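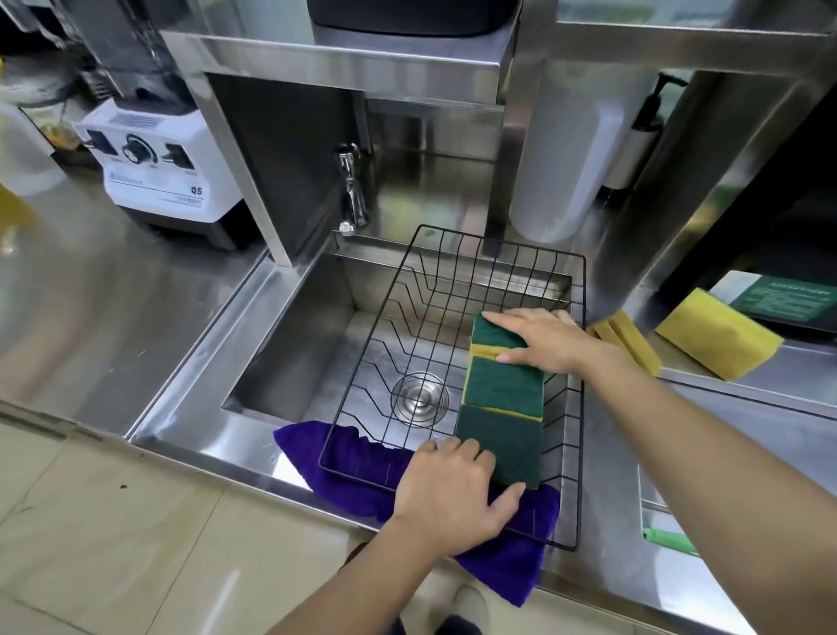 Household Tips: Writing Clear Kitchen Labels and Notices

Grondholm Household Information Service
Prepared by Mieke Van Wijk. Updated April 24, 2025.

Labels and notices in a shared kitchen are read quickly, often by a person who did not write them. The following points of spelling and punctuation are those raised most often by our readers.

Plurals. A simple plural takes no apostrophe. Write "tomatoes," "lids" and "dish towels." The apostrophe is reserved for possession, as in "Agnes's shelf," and for missing letters, as in "don't."

Quotation marks. Do not use them for emphasis. A jar marked "fresh" basil suggests that the writer has doubts about the basil. Underline the word or use capital letters. 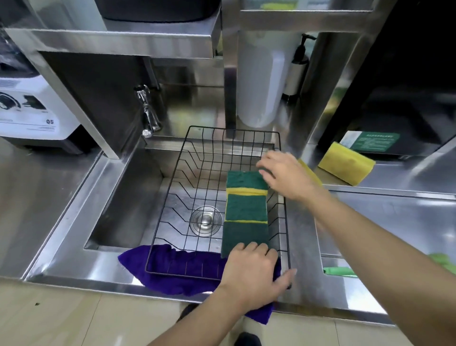
Hyphens. Two words acting together before a noun usually take a hyphen: "gluten-free flour," "long-grain rice." After the noun the hyphen may often be dropped, though many cooks keep it in "gluten-free" wherever it appears.

Abbreviations. Write "tbsp." and "tsp." in full when the label will be handwritten – the two are easily confused in haste.

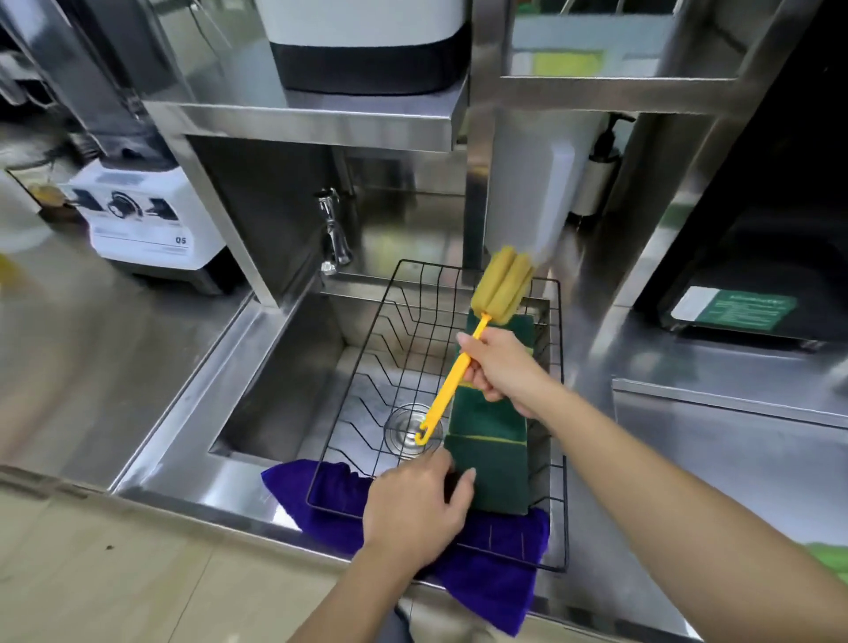
Dates. Spell out the month on freezer labels. "January 5" can be read only one way, whereas 1/5 is the first of May to many visitors from abroad. Place the date on the top line, with the contents beneath it.

Corrections to this page may be sent to Agnes Buchanan at the Grondholm office.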